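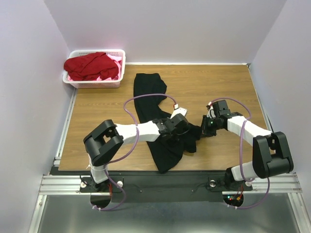 Two-arm folding rig keeps balling up dark clothes. Is it me or the idea?

3 min read

I've been building a laundry folding setup at our shared workshop in Grusudbridge since August. Two arms on a plate at the front of a wood-grain table, walls on three sides, basket in the back left corner. Red and pink stuff comes out of the basket okay. Anything black turns into a lump in the middle of the table and the grippers just pick at it. The people at Ninodine told me more practice runs would fix it. I've done 13 sessions and I don't buy it anymore. Has anyone gotten a home build to fold black pants, start to finish, without reaching in?

Bethel Worku

Short version: I doubt more runs will do much until you sort out what the camera sees. Black cloth loses its creases on camera, so the arms can't tell a hem from a wrinkle. Put a lamp low on one side and lock your exposure. Try the same pair of pants 9 times before and 9 times after and write down the results. I did that on mine and went from 2 decent folds to 3, so please don't expect a miracle. I would also look at how close your wrists get over the middle of the table. Mine used to crowd each other and neither one could pull the cloth flat. Starting the grips farther apart helped more than the lamp did.

And those purple cables looping up over the grippers would bother me. Run both arms through their full reach by hand, power off, and see if anything tugs. Zip ties on the links are fine until one is in the wrong spot.

Aoife Foley

I have yet to see one of these beat a person with a basket and ten spare minutes. Every folding video I've watched has a cut in it. Ask whoever is selling you the software for one take, with a black shirt they didn't choose. If they go quiet you have your answer.

murkley

Just fold towels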